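November 29, 2018

Glaze tests, second batch out of the Brarkwood clay. Fired overnight on the slow schedule, opened the kiln after lunch.

Tiles 1 to 6 are the Cenura base with rising feldspar. 1 and 2 are still dry and scratch with a nail. 3 is close. 4 and 5 are good, satin, no pinholes. 6 ran and stuck to the shelf, so that shelf needs grinding and two coats of wash before it goes back in. I left it by the sink.

Weighed out 436 g dry for each jar, with 276 g water to start, which was too thick for dipping. Vratislav thinned his to almost cream and got a more even coat on the same tile. Do it his way next time and write down the final water, which I forgot for jar 5.

Crazing on 4 after it sat an hour. None on 5 yet. Check both again in the morning and then do the freezer and boiling water test. If 5 holds I'd like to try it on the Kolulero bowls before we mix a big bucket.

Iron wash over 5 goes a nice brown at the rim but blackens where it pools. Use a smaller brush.
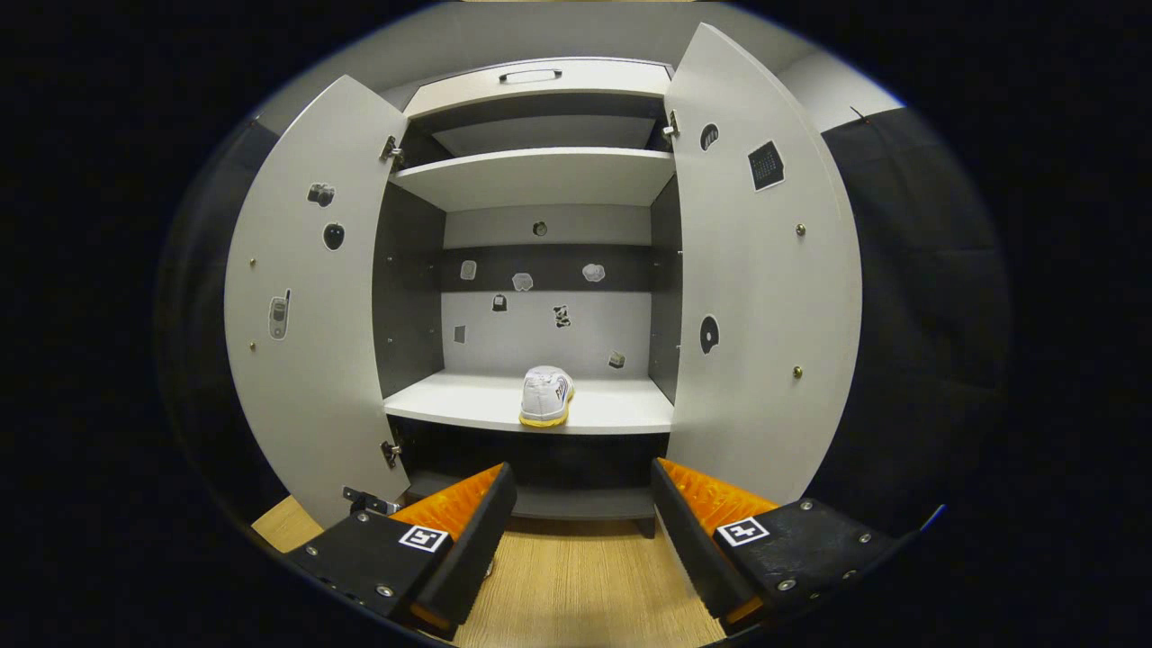

Jars 1 to 3 can be dumped in the scrap bucket. Keep 4, 5 and what's left of 6, lids taped, with the recipe number on the side and not on the lid (lids get swapped). I want them in the light gray cabinet with the two doors, on the upper shelf. Dušan, the tiles go with them, wired in order.

Still to do: order more feldspar, recalibrate the small scale, cone 5 packs are down to the last box.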